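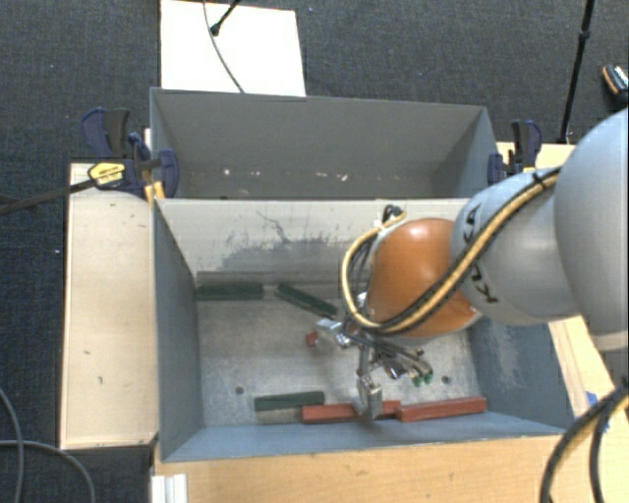

two grey bins, two red blocks, the carpet I keep telling everyone is charcoal and not navy

ok bin thread. been putting this off since December. somebody asked how we set up the sorting corner so here goes, typing this between two other things

first thing. the bins. open top, grey, metal floor. NOT pretty. I got them secondhand through a guy at Stakis who was clearing out a stockroom, 20 bucks each, and he threw in a box of dividers I've never used

look at the back wall on the front one. all that dark scuffing. people see it and go oh you should repaint. no. painted one once, flaked in a week, little chips in with the blocks, picked them out with tweezers. never again

same with the floor, it's all mottled and worn. I like it worn. blocks slide around less than they did on the shiny tray we had before (the Minton one, RIP, it's a boot tray now)

there's a couple small round holes in the floor. great for dust. terrible for screws. do not keep screws in these

ok placement. one bin directly behind the other. we tried side by side for months and you end up doing this crab walk the whole time. front to back = you just reach. so much better

light wood all the way around. that was Oratile Lekota's idea and I fought it, I wanted everything grey. she was right. you drop a block on pale wood you see it right away

finish on the wood is Wamex hard oil, two coats, sanded in between. third coat was a mistake, went tacky and I had to scrape it back. read the can. I did not read the can

height of the surface, lots of ppl asked. we didn't measure anything fancy, just stood there w a stack of phone books till nobody's back hurt. then cut the legs. then shimmed the legs becuase I cut one short

carpet!! fine weave, dark, hides everything. which is the problem. anything dark you drop is gone till the vacuum finds it. so the rule is bright colors only over here. red is the best one by far, you can spot it from the door

it's carpet tile btw. leftover stock from Pretorius. 62 tiles in the lot and we had 8 left over at the end, they're behind the door if anyone wants them. come get them. please

cables are on my list. yellow and black bundle, one tie up near the top and then that big loop. I want more ties on it. have a whole bag of ties. have had the bag for a while

cleaning, quick version: blocks out, brush, damp cloth, dry cloth, blocks back. takes up to 5 minutes if you don't stop to answer your phone. I always stop to answer my phone

do the corners with an old toothbrush. the walls slope in so the crud collects right down along the bottom edge and a cloth just pushes it around

no sprays. tried a citrus one, left a film, everything smelled like a dentist for days

the scraped whitish patch on the right side wall, leaving that too. rubbed it with a melamine sponge and all I got was a cleaner scrape

things I'd do different: buy bins w a lip you can actualy grab. felt pads underneath from day one. label stuff BEFORE you fill it

someone just replied asking why not plastic bins. had plastic. they bowed in the middle and the blocks all rolled to one spot

ok gotta run, will post the leg shim situation later, it's bad. dm me about the carpet tiles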